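Plolthorpe Home Energy Program
Progress report to the Lewis Fund, second reporting period

Since the April report we have kept on with draught-proofing and heating advice for renters and pensioners in Plolthorpe and the farms out toward Ondarard. The program office has moved to the front room of the old library, which the council lets us have at no charge until the lease is reviewed.

Home visits
We completed 264 home visits in the period. Most took a morning. The usual jobs were door seals, window film and lagging on hot water pipes. Three homes needed an electrician before we could do anything, and those have been referred on. Uptake in Ondarard is still behind Plolthorpe. The road was closed for part of the period and we lost bookings that have not all been made again.

Landlord consent is the main hold-up. Agents are slow to return the form, and tenants are often unwilling to chase them. We have cut the form to one page and now send it ourselves.

Materials and spending
Window film cost more than budgeted, and we have moved $1660 across from the printing line to cover it. Printing came in low after we dropped the glossy booklet. Door seals are on order through Pivo, our hardware supplier, and the price is fixed to the end of the program year.

Wooden tabletop, office

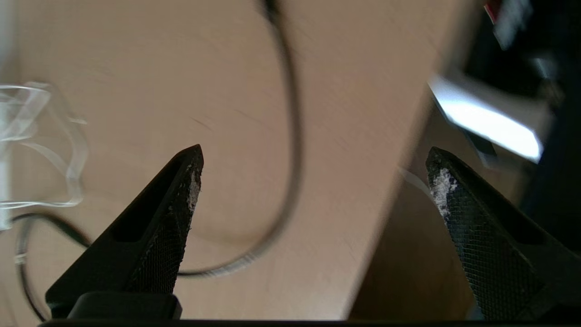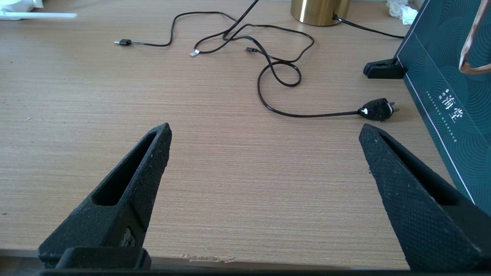

Jailson Sales has asked that the next round put more money into curtains, saying the older houses on the ridge lose most of their heat through single glazing and that film peels off the rotten frames within one winter. He would also like visits offered after five, as shift workers are missing out. We agree on the evening visits and will trial them. Curtains would need your approval, as they fall outside the current materials list.

Next period
The target is 1000 visits over the life of the program, and we expect to reach it if the consent forms come back faster. A costed request for curtains will reach you by 7th July.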